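Film club minutes, 2026-05-14 – typed up by me, so blame me for the spelling.

We got going late, with 16 of us squeezed into the back room at Casico. The April minutes were passed without changes.
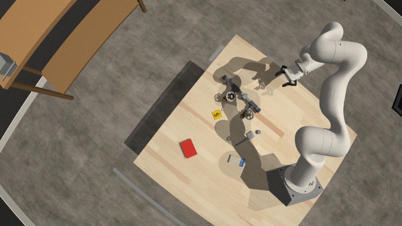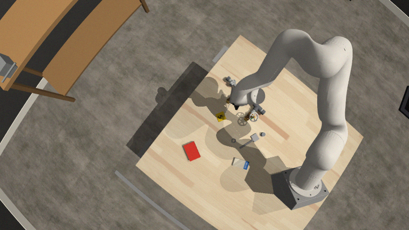

*White arm over the wooden tabletop, both views*

**Summer fantasy nights.** Long chat! We settled on 4 screenings, opening with Skasen – I've been pushing for the fox spirit one for ages, so I'm thrilled. Hisex got 3 votes and goes on the fall list.

**Subtitles.** The disc of Cha we have runs out of sync after the temple fight. I'll ask the distributor for a new one.

**Snacks.** Popcorn stays at last year's price. I said I'd look into dumplings (no promises).

**Trailers.** We'll show two before each movie, and please – no spoilers in the group chat.

Next meeting is at 7, same room.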